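Groups > Handheld Manipulation > Meetings > Minutes, May

Search this space Search

Minutes of the May methods meeting

The meeting opened at 2:05 in the afternoon, a little behind time, as the previous group had the room and we were all too polite to knock. The chair welcomed everyone, and gave a particular welcome to the two visitors from the Praser site, who had come in on the early train and were offered the better chairs and the last of the coffee. Apologies had been received from the Lungu team, who sent written notes, and these are folded in under item 3 below.

1. Minutes of the previous meeting

Accepted with one correction. The April minutes gave the name of the new labeling tool as Joltow; it is Joltov, with a v at the end, and your minute taker is sorry and will try to do better. There was a short and very friendly discussion of whether the old page should be fixed or a note added underneath it. A note will be added.

2. State of the two-gripper recordings

The recording lead gave a generous tour of where we stand, with thanks to everybody who has put in an afternoon at the desk. The set now holds 3,042 demonstrations that have passed the first check, all of them recorded by people holding the grippers in their hands, with no arm attached. The group was very pleased with this number and there was a bit of applause, which the minute taker is happy to record.

Most of the talk was about packaging. Cartons on a bare table have been dull for a long while now (in the nicest sense), and the policy trained on them does well. Put the same carton on top of a plastic bag and the trouble starts. The bag slides along with the carton, or a fold of it comes up between the fingers, or the shiny printing confuses the estimate of where the carton ends and the bag begins. The recording lead said that she had come to respect plastic bags a good deal this spring, and several people around the table nodded.

It was explained for the visitors that in our current method one gripper comes in low with its fingers open on either side of the object, and the second comes from above and is meant to hold or steady whatever is underneath. The operators were asked in April to keep the first gripper open until the second has settled. Reading back through the recordings, the lead found that people do this quite faithfully at the start of a session and rather less faithfully toward the end, when arms get tired. The visitors said they see the same at Praser, and they have gone over to shorter sessions with a proper sit-down in between.
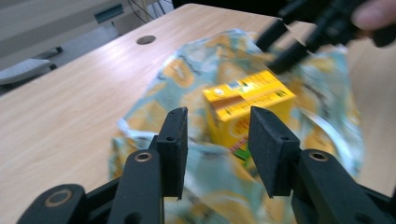

Why do the operators hold the gripper open before closing on the carton, when a quicker grasp would give us more recordings in an afternoon? The pause gives the policy a clear moment to learn from, with the fingers already lined up and the second gripper coming to rest, and recordings that skip it tend to teach the robot to close too early and take a piece of the bag along.

That question came from one of the visitors and the answer from our side of the table, and it led on to a longer conversation about how much of a pause is enough. Some felt that any visible stop would do. Others would like a fixed wait with a soft beep to mark it. The person who looks after the motion tracking worried that a beep would make everybody move in the same rhythm, and that we would end up with a robot that waits for a beep, and there was laughter at this, but the point was taken seriously. It was agreed to leave the timing to the operators for now and to measure it afterward from the tracks.

3. Result of the held-out test

The analysis lead presented the comparison that was promised in April, and apologized for the slides, which had been finished during lunch. Two policies were trained with the same settings. The first used 800 demonstrations picked at random from the full set. The second used the same number, picked so that each one contains the pause described under item 2. Both were then run on the two-arm bench, with packages and bags that appear nowhere in the training data, for 40 trials each.

The policy trained on the paused demonstrations did clearly better, and the gap was widest in the trials with the softest bags. The analysis lead was careful to say that this is one bench, one set of settings and one batch of packages, and asked that the result be treated kindly and not sent around just yet. The full table will go on the group page once the trial videos have been scored a second time by somebody who was not present when they were run.

The written notes from Lungu raised two points, both of which the meeting found helpful:

- The paused demonstrations are also, on the whole, the slower and neater ones. It could be that the policy is learning from neatness in general and that the pause has little to do with it. Lungu suggests a third policy, trained on slow demonstrations that have no pause.
- Random picking may have favored a few very busy operators, and the pick should be balanced by operator before anyone draws a firm line under this.

The analysis lead had thought of the second but had to admit that the first was new to her, and she thanked Lungu warmly for it. Whether there are enough slow recordings with no pause in them is an open matter. She will look, and if there are too few we will have to record some on purpose, with instructions that will feel a bit odd to the operators after we have spent all spring asking for the opposite.

One of the visitors asked how a failed trial had been defined. A trial counts as failed if the carton is dropped, if the bag leaves the desk with the carton, or if either arm has to be stopped by hand. A carton that is picked up crookedly but set down in the right place is counted as a success. There was some good-natured grumbling about this last part, and the meeting agreed that crooked pickups should be marked in a separate column so that we can at least see them.

4. Blur in the wrist cameras

The motion tracking person reported that blur is still with us. It is worst on the faster of the two grippers, and glossy packaging makes it harder to live with, as the highlights smear. A shorter exposure was tried on one pair of grippers and the pictures came out sharper but too dark under the lights we have. Brokach, who supply our desk lamps, have offered to lend us a brighter pair for a month, and the offer was accepted with thanks.

It was asked whether blurred recordings should be thrown out. The feeling of the meeting was that they should stay. The robot's own cameras blur too when the arms move quickly, and a policy that has only ever seen crisp pictures may have a hard time on the bench. The first check will go on removing only those recordings where the tracking itself is lost.

5. Gripper upkeep

A few of the finger pads have worn smooth and new ones will be printed. Operators are kindly reminded to write the pad change in the log before the next session begins, as a change of pad in the middle of a batch has already cost the analysis side one long evening. The minute taker was one of the guilty and promised to mend her ways.

6. Actions

Recording lead: try shorter sessions, following the Praser practice, and report at the next meeting.
Analysis lead: count the slow demonstrations without a pause; balance the random pick by operator; add the column for crooked pickups.
Motion tracking: collect the lamps from Brokach and repeat the exposure test; measure pause lengths from the tracks.
Minute taker: add the note to the April page about the spelling of Joltov; send these minutes to Lungu with our thanks.

7. Any other business

The visitors invited us to bring a pair of grippers over to Praser in the summer so that the two sites can record on one another's desks. Everybody liked the idea, and dates will be settled by message. Somebody has left a blue umbrella behind the door, and it may be claimed from the front desk.

The meeting closed at 3:50, and those who could stay walked over to the bench to watch a few trials with the visitors.

2 comments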